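*19 July 2022*

I won the boat in a raffle, and I want it on record that I had bought only one ticket!

The raffle was for the Guluta lighthouse roof. My aunt and I had gone down for the fried clams, really, and I had a mouthful of them when my ticket was called. Second prize was a ham. First prize was the Gukell, a little green ferry that used to run people across the sound to Prernent until the bridge went in. She had seats for 12, a brass horn, and a hole in her that you could pass a melon through.

"You can't swim," said my aunt.

"I won't need to," I said. "I'll be in the boat."

She gave me her look, the long one, and then she went home and got her toolbox.

Oh, that summer! We had the Gukell up on blocks behind the Yazzie boatyard, where the man who ran the place let us stay for free as long as we listened to his opinions on varnish. I learned to love varnish. I learned what a garboard was, and that mine was rotten, and I was so pleased to know the word that I told everyone in line at the bank. We burned through 400 dollars in screws and sealant before we'd even touched the engine (the engine was a whole other romance). Every night I came home with green paint in my hair and fell asleep on top of the covers with my shoes on.

My aunt did the feeding. She believed that a person could do anything on a full stomach, and that most of the world's trouble started around four in the afternoon, when lunch had worn off and supper was still just a rumor. 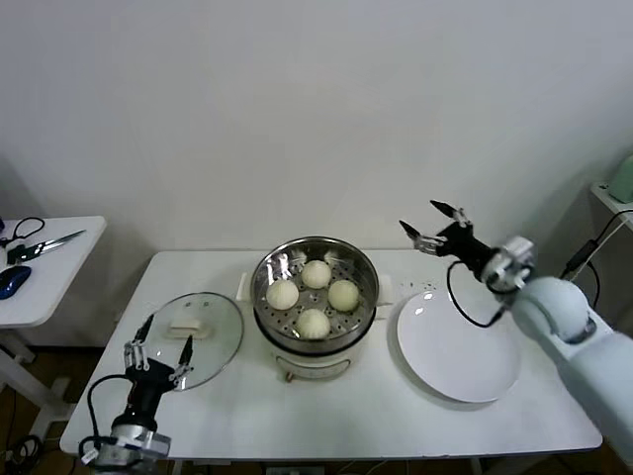 So at four we stopped, every day, whatever was half-screwed or dripping. We ate and talked about where we'd go. She wanted Prernent, right up to the old landing, with the horn blowing. I wanted farther. I wanted the islands past it, the ones on the chart with no names, just little numbers for how deep the water was.

"Prernent first," she said. "Then we'll see about your numbers."

We put her in the water in August, on the high tide. Half the town came down, including the bank line. The boatyard man broke a bottle of root beer over the bow, and down the ramp she slid, and she floated! She leaned a bit to the left, like somebody listening at a door, but she floated.

I took the wheel. My aunt sat up front in her orange life vest with her purse on her knees. The engine coughed, thought about it, and caught, and I have never in my life heard such a beautiful racket. Gulls went up off every roof in the harbor.

Out past the breakwater the sound was all silver and bumps. We went under the bridge, and a truck driver way up there leaned on his horn, so I leaned on ours, and it blew one huge, wet, wonderful note and a mouse nest.

My aunt turned around. She was laughing so hard she had to hold on to the rail.

"Keep going!" she yelled, and pointed straight past Prernent.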